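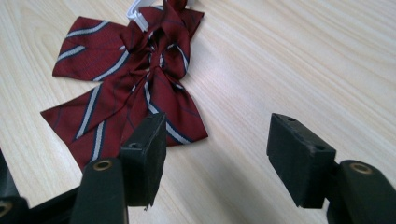

*Striped bow tie on a wooden tabletop.*

# Pressing and storing small fabric items

Bow ties, pocket squares, cravats and fabric belts are cut on the bias more often than shirts are, so they stretch when pulled and go shiny under a bare iron. The notes below apply to woven silk, polyester and wool blends. Knitted ties should be steamed only.

## Before pressing

- Read the care label. If there is none, treat the item as silk.
- Brush off dust with a soft clothes brush, working along the weave.
- Test any stain remover on the inside of the band. Dark reds and navies bleed more readily than pale colours.
- Undo the strap and open the adjuster. A metal slide will mark the cloth if ironed over.

## Pressing

1. Set the iron to its lowest heat, steam off.
2. Lay a cotton handkerchief over the fabric, barely damp.
3. Press down and lift. Do not slide the iron.
4. Hold for 2 seconds, then move to the next section.
5. Leave flat until fully cool.

Pre-tied bows should not be pressed through the knot. Hold the wings over a kettle spout at arm's length, wearing an oven glove, and shape them with the free hand once out of the steam. Stuff each loop with rolled tissue while it cools.

## Storage

A shallow drawer with dividers 7 cm apart suits most bows. Line it with unbleached cotton; coloured tissue can transfer. Pocket squares keep better rolled than folded. Cedar blocks must not touch silk, as the oil stains.

Sand the cedar lightly each January to renew the scent.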